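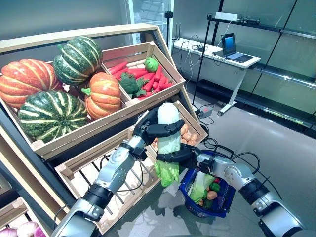

A napa cabbage in hand, with green pepper and potatoes already in the basket.

Maëlle Robichaud traded her tour van for an old bread truck, and we are a little in love with it

If you caught Maëlle Robichaud on the summer run, you already know she doesn't do anything quietly. The singer (and host of the kitchen show Second Helping, which we will get to) pulled up to the opening night in July in a 14-foot bread truck painted the exact orange of her last album cover, with her own handwriting down both sides. The handwriting is the full lyrics to "Horar," all four verses, including the one she always forgets live!

The truck came from a bakery in Shaikh that was closing its delivery route. Maëlle bought it without telling her manager, Cengiz Soylu, who found out when she texted him a photo of herself at the wheel with the words "we have a bus now." He had just put a deposit on a rental van. He did get the deposit back, and he has since been seen driving the truck himself, windows down, singing the harmony part.

The paint job is the work of Đức Quan, who did the stage sets for the Pladine tour and has apparently been waiting years for someone to hand him a vehicle. He spent three weeks on it. The lettering was the slow part, because Maëlle wrote the words out on butcher paper and he traced every loop of it by hand, crossed-out line and all. There is also a small goose near the gas cap that neither of them will explain. Fans have been leaving goose stickers on their own cars at the shows, and we counted 92 of them in the parking lot at the last date, which has to be a record for geese at a pop concert.

Inside, it's even better. The bread racks are still in there, holding guitars on one side and costumes on the other, and the old order window now opens onto a fold-down counter. That counter is where the cooking comes in. After the encore, Maëlle has been coming out in sweatpants and making supper for whoever in the crew is still standing, and a few lucky people from the front rows. Cabbage and potato soup, mostly. She says she can only cook four things well and two of them are soup.

Which brings us to the news we've been dying to share: Second Helping is coming back for another season, and it will be filmed out of the truck! Iqra Tarar is returning as co-host, so expect plenty of good-natured arguing about salt. Mokora has it from Oct 17, 2026, with new episodes every week after that. The first guest is Faisal Talpur, fresh off his courtroom drama, who has told at least two interviewers that he can't boil an egg. We have seen the clip. He was being generous to himself.

"I wanted something that smells like bread when it rains," Maëlle told us when we asked why she didn't just get a nice quiet SUV like everybody else on her block. "And it does! It's been years since there was a loaf in there and it still does." She tops out at 60 on the highway, the air conditioning is a clip-on fan, and the horn plays one note that happens to be slightly flat of the opening chord of "Horar." Her drummer has asked her to get it tuned. She won't.

For those of you asking about the poster, yes, there will be one. Đức has drawn the truck from the side with all the lyrics legible, so bring your reading glasses. It goes up in the fan club shop the same day as the premiere, and members can order up to 3 each. The goose is on it. He moved it, though, so you'll have to look.

And if you spot the orange truck on the road, give it a wave. Cengiz waves back. Maëlle honks.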